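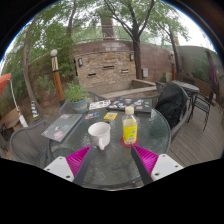

2/10/24 Gilville bench, dye notes

Continuing the weld on wool series. Skeins 5 through 9 came out of the alum last night and sat wrapped in a towel in the cool room. All 100% wool, the two-ply from Grivlow, scoured with the same soap as the last lot.

Weld was the dried stuff Parveen brought over from Lalbridge. Chopped it with the big scissors, stems and all, and put 300 g in the tall pot with tap water. Brought it up slowly and held it under a simmer for an hour. Smelled like it always does. Strained through the old pillowcase, which needs replacing (split along one seam, so there were bits in the bath and I had to strain again).

Added chalk to the bath before the wool this time. Last time I put it in halfway through and got streaks on the side of the skein that was nearest the top.

Skein 5: in first, full strength, 45 minutes. Strong clear yellow, no green in it. Best so far.
Skein 6: same bath straight after. Paler but even.
Skein 7: same bath again, left to cool overnight with the lid on. Not out yet.
Skein 8: held back for iron.
Skein 9: held back for the indigo overdye, if Hye-jin still has her vat going.

Thermometer reads low. Checked it against Sobia's and mine was behind by several degrees at the top end, so the "under a simmer" in my January pages was probably hotter than I wrote down. That may be why those came out brownish. I've put a strip of tape on mine until it gets replaced. Please don't use it for madder.

Iron for skein 8: make up fresh. The jar on the shelf has gone orange and I don't trust it. Use a separate pot and the spoon with the notch in the handle. Dip, look, dip again. Samina left hers in for ten minutes and it went nearly black, and the yarn felt harsh after.

Light test: cut short lengths from 5 and 6, wound them on card, covered half with foil and taped the card in the south window next to the Soomro samples. Card is number 117. Check in a month.

So-ying asked whether the second bath is worth the gas. For 6, yes. I'll answer for 7 when it's rinsed and dry.

To get: pillowcase or muslin, chalk, more tags. The paper ones fell off two skeins in the alum and I had to match them by the knots.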